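FOR IMMEDIATE RELEASE
2024-09-07

Claltham Tool Share Opens Its Bench Room with a Big Sort-Out Weekend

CLALTHAM - Hi, I'm Princess Buenaventura, and I look after the bench room at the Claltham Tool Share. I'm very happy (and a little sore in the shoulders) to tell you that the room is opening to all members this month, after a summer of sorting through more small hardware than I ever want to see in one place again!

If you don't know us, we lend tools. You join, you borrow a drill or a set of wrenches, you bring it back when the shelf is up. We have 246 members now, in Claltham and over in Toltthorpe, and for as long as I've been here the thing people ask for most at the counter has been somewhere to do the small jobs. Rewiring a lamp, say, or swapping a fitting, or getting the lid off something that was never meant to have its lid taken off. Plenty of our members live in apartments, and a kitchen table only puts up with so much.

So back in July we moved the lending counter forward, cleared the room behind it and started on the benches. The Kang family, who ran the hardware store on Delitz Street until they retired, gave us their leftover stock to get going. It came in 60 cartons and very few of them had labels. I opened a box marked "hinges" and found candle stubs. I opened one marked "misc" and it was all hinges.

We spent weekends on it, mostly on the floor with cookie sheets, and along the way we worked out what a small-repair bench needs to have within reach. My first plan was to hang every last thing on the wall. I drew it up very nicely and it was a terrible plan, as everyone kindly let me know. Loose parts want bins. The tools you grab all day can stay out on the table, and the things you want up off the surface can go in a hanging basket where you can see them through the wire.

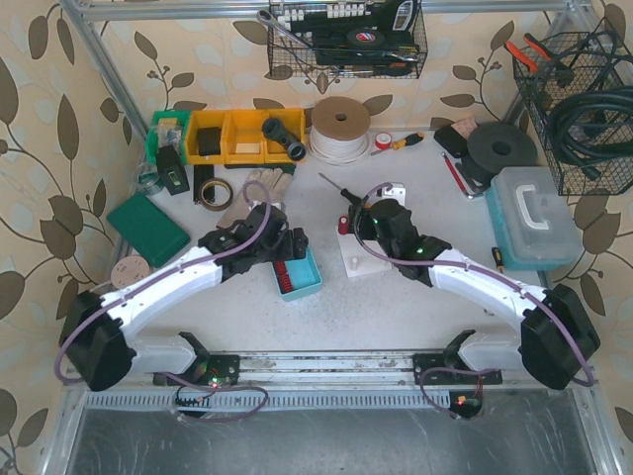 Bins and white cord at the back, baskets overhead, and the leafy wallpaper I refuse to change.

Let me say something about that wallpaper. Brown leaves and vines on beige! I've had three separate people offer to paint over it and the answer is still no. A bench doesn't have to look like the inside of a filing cabinet.

The yellow bins are my favorite part. I wanted bins you can spot from the doorway, and they're easy to pull forward, dig through and push back. The wire baskets were a later idea and I wish we'd had them from the start. A wrench and a roll of black tape can live up there together and not get buried. I also like having the multimeter out on the left side of the table. When it used to live in a drawer, people would borrow a second one from the counter because they didn't know the first one was there.

We do have a few house rules, and I've kept them short:

Put tools back where you found them, or on the returns shelf if you can't remember.
Wear eye protection for cutting and sanding.
No gasoline, and no paint stripper.
If you finish a roll of tape, write it on the clipboard by the door.
Bring your own coffee, with a lid.

Bench time comes with your regular membership. You book it in two-hour slots at the counter or over the phone, and you can take up to 2 slots a week. If the slot after yours is free, go ahead and keep working. Members under 16 need a grown-up with them the whole time. Tape, cord and sanding discs are there to use on whatever you're fixing at the bench. If you want to take a supply of anything home, please buy your own, our budget for this stuff is $900 for the year and cord goes faster than you'd think.

To kick things off we're holding a Big Sort-Out Weekend at the end of the month, and you don't have to be a member to come. Bring the coffee can of screws from your garage. Bring the drawer! You know the drawer. We'll have trays, labels and empty jars, and you can sort your own things to take home or leave the extras for the rest of us. I'll be running a short session each afternoon on how to set up a small repair corner in a closet or on a shelf, with what to keep out and what to put away.

We could still use a few things, if you have them to spare: clear jars with lids that fit, small storage bins in any color, label tape, and a decent desk lamp with a long arm. Please don't bring paint, batteries or anything with a broken plug unless you're planning to stay and fix it. And please, no more candle stubs.

Reporters and photographers are welcome during the weekend or at any time the counter is open. Give me a little notice and I'll have the kettle on.

Media contact:
Princess Buenaventura
Bench Room, Claltham Tool Share
Delitz Street, Claltham

###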